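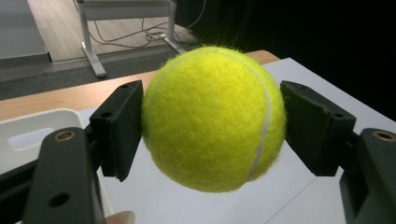
Slide 1: What a gripper quote leaves out

Start with the number everyone in the room already has. Platum quotes 2524 dollars per gripper, and the Kitimside people were told that was the price. Pause there. Ask who has a line for pads in next year's budget.

A tennis ball is a kind part. It gives when you squeeze it, it's easy to see, and any vendor will happily pick one up for you all afternoon. Ask what you make. If it isn't soft and round, the demo has told you very little and you should say so before lunch gets served.

Pads. Replacement set is 286 dollars. Look for scuffs on the faces and chips along the edge. Ask for the wear life in writing, on your part, at your cycle rate. I have asked Hanrahan for this twice and got a brochure both times.

Slide 2: Buying the second one

(Slow down, this is where money gets lost.)

The pitch is always that two units get you there faster. Maybe. Two units also means two sets of spares, two calibrations and one technician who was already busy. Ferkham budgeted for 2 and staffed for none. My advice is to hold the second order for 3 months and make the first one earn it.

Skip the integration story if we're past the half hour.

Don't let them fold training into "setup". Separate line, separate signature.
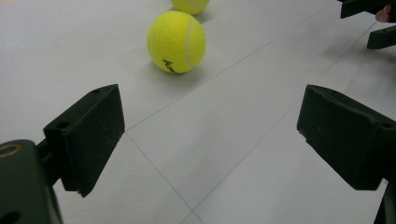

Liam Ó Conaill disagrees with me on holding the second order, and wrote after the June run-through that a single unit gives you no cover when it goes down, so the saving disappears with the first stoppage. Read that out in full. My answer: price the stoppage first, then compare. If the downtime costs more than the unit, buy the unit.

Questions. If Jarlath Quinlan asks about leasing, send him to the handout, page 2.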